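# Folding Laundry with Two Arms: Practical Tips for the Software Side

Issued by the Plostevum Household Methods Group. Maintained by Irja Peltonen and Anselmo Inga. Corrections should be sent to Heledd Phillips before the October revision.

These tips are intended for members who run their own two-arm folding stations at home or in a shared workshop. They cover the control program, the cameras and the fold planner. Washing, drying and stain removal are covered in separate sheets. Menu names refer to the Lernar control package; members using Vinow will find the same settings under slightly different headings.

## Before the first garment

- Calibrate the wrist cameras each time a finger is changed or a bracket screw is tightened. A bracket that has moved slightly will still give a clear picture, and the error will show up only as missed grasps.
- Set the table plane by touching each fingertip to the table at 6 points, including the four corners of the working area. If the table is made of joined panels, take at least one point on each panel.
- Enter the edges of the table as hard limits in the planner. Cloth may hang over the edge; the wrists should stay above it.
- Fix the exposure of the overhead camera. Automatic exposure shifts whenever a white towel is brought in, and the cloth outline shifts with it.
- Route the camera cables with the arms at full reach, then run the slow motion test once in each direction.

## Finding the cloth

The segmentation step separates cloth from table by color first and by texture second. Cream and pale gray garments on a pale table will therefore need a lower color weight. Jouko Turunen recommends saving one profile for light laundry and one for everything else, and switching by hand. The automatic switch in the current version hesitates over stripes.

Other items may stay on the table as long as they are entered in the scene map. Kitchen pans, toys and cups make useful test obstacles. Small loose things such as rubber bands and scraps of paper are better removed, as the mask filter discards anything below its area limit and the planner will then move straight through them.

Where two garments overlap, the program will often report a single large one. Run the separation routine before planning any fold. It lifts the highest point, waits for the swing to settle, and compares the two masks.

## Choosing a grasp

1. Ask for corners before edges, and edges before folds. Hem corners on a T-shirt are the most reliable targets.
2. Approach with the fingers open only as wide as the cloth requires. A wide approach sweeps in a second layer.
3. Close on position first, then on force. The default force suits cotton jersey and should be reduced for knitwear.
4. Confirm the grasp from the wrist camera. The overhead view cannot tell a held corner from a corner lying beneath a finger.
5. When both arms are holding, raise the tension in small steps and stop when the hem line is straight. Lizelle Jacobs has contributed a hem-line check for this purpose – it is listed under Planner Extras.

Narrow hanging folds deserve particular care. They look like corners to the detector and are graspable, but the garment will open unpredictably from them. Treat such a grasp as a way of moving the cloth, and look for the true corner afterward.

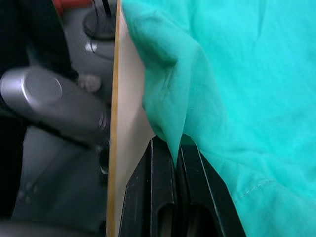

Teal cloth between the fingers, from the wrist camera; the table view that follows has a red T-shirt gripped at both lower corners.

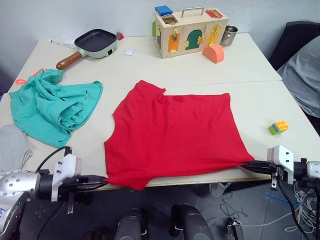 ## Planning the fold

Sleeves should be folded first. The planner accepts a template for each garment type, and the T-shirt template places both sleeve lines parallel to the side seams. If a sleeve has already been tucked, mark it as done in the garment panel; otherwise the template will search for it and may pull the body out of line.

Set the turn for the body fold to 90 degrees before the wrists begin to move forward. A lower value drags the hem across the lower layer and leaves a ridge near the collar.

Limit each plan to 30 seconds of motion. Longer plans rely on a cloth outline that is no longer current. It is preferable to fold once, look again and request a new plan.

Members with a Teoh controller should keep both arms on the same clock. A small delay between them is harmless in free motion but will stretch a hem when both grippers are closed.

## Keeping records

Save the log whenever a fold is abandoned, with the garment type and the profile in use. Logs are kept for 21 days on the shared drive and then removed, so anything worth discussing should be copied to the member's own folder. File names should begin with the garment, followed by the station name.

Settings that have been changed by hand are shown in bold in the Lernar export. Please leave them that way when forwarding a file to Heledd Phillips.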